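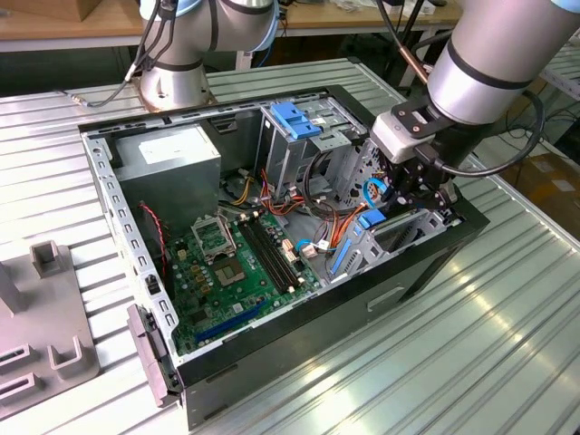 What should be taken out before work starts on the motherboard?
The processor and the memory modules. Take both out first, put them in antistatic bags, and label the bags with the same number as the case.

Section 4. Preparing a Donated Tower for Refit

This section of the Plidon refit guide covers desktop towers that have already been through intake (Section 3). It takes you from a closed case to one that is ready for inspection. Fitting the new processor and memory is in Section 5.

4.1 What you need

Phillips screwdriver, size 2
Wrist strap with ground lead
Antistatic bags, one large and two small per tower
Soft brush, 19 mm wide
Screw tray with lid
Label roll and pen

4.2 Opening the case

1. Shut the computer down, switch off the power supply at the back if it has a switch, and pull the power cord.
2. Press the power button and hold it in for 9 seconds. This drains what is left in the board.
3. Disconnect everything else from the rear of the case.
4. Lay the tower on its side with the removable panel facing up.
5. Remove the panel screws and put them in the tray. Slide the panel toward the rear and lift it off.
6. Clip the wrist strap to bare metal on the chassis.

CAUTION: Never open the power supply. It can hold a dangerous charge after the cord has been pulled, and there are no parts inside it that we repair.

Note: Plastic pieces on the front bezel come loose easily on older cases. If a piece is hanging, leave it and write "bezel" on the intake slip. Do not force it back while the case is on its side.

4.3 Removing memory and processor

1. Push the latches at the ends of each memory slot outward. Lift the module straight up by its edges and bag it.
2. Remove the heatsink. If it will not move, twist it a little each way — do not pry against the board.
3. Release the socket lever and raise the retention bracket until it stands open.
4. Lift the processor straight up by its edges and bag it.
5. Leave the bracket open for the inspection in 4.4.

CAUTION: The contacts in an open socket bend under very light pressure. Keep the brush, your sleeves and loose cables away from it. A board with bent contacts goes to the Ovstead shelf and is not refitted.
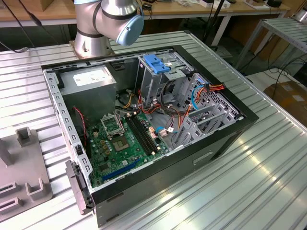
Figure 4-2. Tower on its side, socket bracket raised, memory slots visible.

4.4 Inspecting the inside

Work from the power supply toward the drives so that each tower is checked in the same order.

1. Read the label on the power supply and copy the wattage onto the slip. If the label is missing or cannot be read, write "PSU unknown."
2. Look at the capacitors near the socket. Tops should be flat. Reject the board if any top is domed or has a brown crust.
3. Check the memory slots and expansion slots for dust and broken plastic. Brush along the slot, not across it.
4. Turn the fan by hand. It should spin freely and coast to a stop.
5. Follow each power lead from end to end and look for nicks or melted insulation. Thin twisted leads that run along the chassis wall are easy to miss.
6. Work the drive latch on top of the cage. It should move without sticking and return to its closed position.
7. Check that the expansion slot covers are all present. Spares are in the Mokus drawer, bin 36.

Note: Do not unplug data cables just to tidy them. Move them to one side if they cover something you need to see. If a cable has to come off, tag both ends first.

4.5 If the tower has to wait

A tower can be left open on the bench during a shift. If it will stay longer than that, fit the plastic socket cover, close the bracket over it, and set the side panel back on with one screw. Write the time on the slip — 4:30 p.m., for instance — and place the slip under the screw.

Towers waiting for parts go on the Ntuli rack with the front facing out. The rack holds almost 177 pounds per shelf, so put the heavier cases on the bottom.

4.6 Sign-off

Initial the slip next to each step in 4.4 and hand it to the bench lead. Questions about rejected boards go to Wichai Ruangrit. Continue with Section 5 when the slip has been countersigned.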